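Culidberg Opens Orders for Leiva Hand-Held Gripper Kit

PRUKPORT, January – Culidberg today opened orders for the Leiva, a hand-held gripper kit for teams that record manual tasks and use the recordings to train robot arms. The kit is sold direct and through the distributor Bodthorpe, and costs $2,000 for a single unit.

The Leiva is worked by hand. The operator closes two mirrored fingers on an object while a camera on the tool records the job from behind them. Each finger is a linkage of flat arms, with brass bushings at the pivots. Worn arms and bushings can be replaced with the tools supplied in the case.

Culidberg tested the kit for five months before release. Operators worked through 157 household and workshop items, and the company gave extra time to soft goods such as fabric, plush and long-pile fur, which early users had asked for. 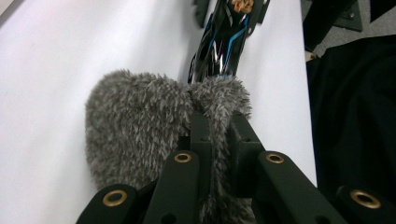
By Vicente Arancibia, Culidberg Press Office

Long pile is a useful check on a pinch grip. The fibers spread between and around the finger plates, and the operator has to judge how far to close them. Results for fur and other soft items are listed in the test notes that ship with every kit.

Each Leiva comes with the gripper, a camera mount, a spare set of bushings, a hard case and a printed setup guide. Setup takes 30 minutes. The camera is sold separately, and a list of supported models is included in the guide.

Labs that order five or more units can ask for a training session at the Prukport office or by video call. Replacement parts will be stocked by both Culidberg and Bodthorpe.

Orders placed in January ship in March. Press samples are available on request from the Culidberg press office.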